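Skerden key handling: what failed in June
Speaker notes, Gakton site meeting

Slide 1. Start with the job. The arm picks keys up off the counter and moves them to the ring plate or the return tray. Most people in the room have only seen the tray side.

Slide 2. The numbers. 869 picks in the June run at Cenberg, 155 of them marked as failed. Give both figures and stop there. The breakdown is on the next slide.

Slide 3. Three kinds of failure. Missed grasps were the largest group: the fingers closed above a flat key and came up with nothing. Then dropped keys. Then snags, where a finger went through a split ring and the plate came along with the key. Snags were the smallest group and they are the reason for this talk.

Slide 4. The stop at Cenberg. Mid-afternoon, second shift. A finger hooked a ring and the arm lifted. The force limit should have stopped it. It was set for the old fingers and never changed when the new ones went on. The arm dragged the plate up to 10 inches before the operator hit the stop button. No injury. One bent ring. The operator had a hand on the counter at the time. Say this slowly.

Slide 5. Cause. The Boonyarit settings file was copied over from the old setup. Our checklist asked if a file was loaded. It did not ask which one.

Slide 6. Changes. Force limit lowered. Lift is now in 2 steps, with a pause after the first to check the load. Fingers stay open until the arm is clear of the rings. Hands off the counter while the light is on, including during resets.

Slide 7. Still open: flat keys on shiny stone. Reflections throw off the height reading. We have no fix yet. If asked for a date, there isn't one.

Leave the last slide up for questions.
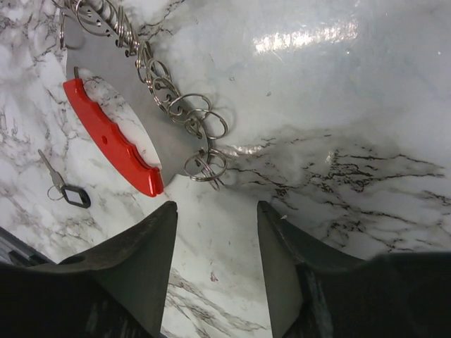 Slide 8. Ring plate with red handle, and a single key with a black tag, seen from the wrist camera.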